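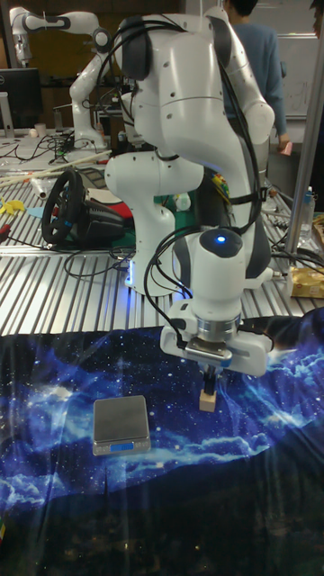 Can you start sweet potato slips in plain water and skip the potting mix?

Water works fine, and I've done it both ways for years, but mine root faster and sulk less at transplanting when the potato is half buried in damp mix.

Hi everyone,

Sohail's note (quoted at the bottom) made me so happy I had to write back before breakfast! I started mine in February on top of the fridge, two big orange ones from last fall's crop plus a purple one from the Estville seed swap. The purple one did nothing for weeks and then went completely wild. I've pulled 51 slips so far and it's still going.

Sohail, on your leggy ones: snap them off at about six inches, strip the lower leaves and stand them in a jar for 5 days. You'll see roots all over the place. Then get them in the ground as soon as your nights stay above 55 or so. They look terrible for the first week (flat on the soil, leaves like wet tissue) and then one morning they're standing up and off they go.

Spacing, I do a foot apart on a raised ridge. I tried closer one year and got a lot of skinny, stringy roots that were a pain to peel. Go easy on the nitrogen too, or you'll grow a gorgeous jungle of vines with very little under it. The vine tips are great in a stir-fry with garlic, by the way, so I do steal a few all summer.

I have more slips than room, so if anyone near Estville wants some of the purple, write me off list. They're wrapped in damp newspaper and will keep a few days.

Has anybody grown them in a barrel? My sister only has a patio and I'd love to get her hooked.

Shazia Jadoon

On May 26, 2023, Sohail Khokhar wrote:
> Hello all, first timer with sweet potatoes. I've got one
> potato in a jar on the windowsill and it has sprouted like
> mad, but the shoots are long and floppy and some have no
> roots at all. Are they any good? And how far apart do they
> go? I have one bed free, full sun, pretty sandy.
> Thanks, Sohail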